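Search this site... Go

The jar goes in the box. Leave it there.

236 shares | 11 comments

Quick one today, I have a counter to clear before dinner and an opinion I've been sitting on since April.

People throw out good jars, then go buy jars. Then they buy a rack for the jars, a label maker for the rack, and a drawer for the label maker. I did all of it. The rack was a Sindeck, three tiers, came with 500 little stickers. Used nine. The rest are in a drawer somewhere, probably the drawer I bought for them.

My argument, such as it is: a plain box with no lid beats every storage system you can buy. A box on the table. Stuff goes in. When it's full you stop and deal with it. That's the entire method.

Lids are the problem. A lid says finished. Put a lid on a box of odds and ends and you won't see them again until you move. We moved from the Maldonado building to this place with four lidded tubs, and I swear one of them hadn't been opened since the move before. Candle ends. A phone charger for a phone none of us remember. One mitten.

Open box, you see the mess every time you walk by. Mild guilt. Useful guilt! 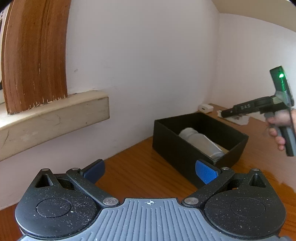

Glass jar, on its side, in the black box. No lid on the box and it's staying that way.

And yes, lay the jar down. I got emails last time. "It'll roll." In a big box, sure, a bit. In a small one it bumps a wall and stops, who cares. Standing up, a tall jar gets knocked over by the first elbow and then it's lying down anyway, only now you're swearing. Empty jars only, obviously. Do not lay down a jar of pickles and write to me.

Second thing, and this is where I lose people. The table.

I think a table should spend most of the day with hardly anything on it. Not for looks. I don't care about looks, I have a chair held together with a belt. It's that a table with stuff all over it isn't a table any more, its a shelf at a bad height. You can't fold a shirt on it. You can't roll out dough. You eat standing up at the sink, and then you tell yourself you like eating at the sink.

The Fandari catalog disagrees. Every table in there has a bowl of lemons, a stack of books, a runner, a second smaller bowl. Where does the plate go? I went through the whole thing looking for a spot to put a plate. The walnut one is 1,980 before delivery and there's no room on it for a sandwich.

Same with walls, while I'm at it. White, plain, leave them. A shelf over a table is just a slower way of covering the table. Things come down off it "for a minute" and then they live there. I took the shelf down at our place on Skurklow and I've missed it exactly never. The screw holes took longer to fill than teh shelf took to put up, but fine.

Wood below, bare white walls behind, and I can think. Cheapest improvement going.

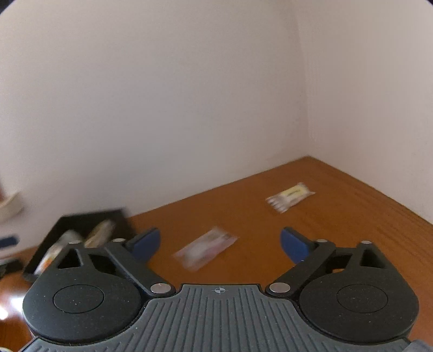
What I'd give up first

The rack. Then the tubs, or at least the lids off the tubs (cut them up, they make decent drip trays for plants). Then the lemons, if you are a lemons person.

Keep one box. Keep a couple of jars with wide necks, the narrow ones are a pain to wash and you know it. If somebody gives you a nice basket, say thank you and put the bread in it.

I'm aware some of you have kids and a table that's a craft store by four in the afternoon. Bigger box. Same idea. Sweep it all in at dinner, glitter included, sort it out later or don't.

OK. Counter. Going.

11 comments | Share this post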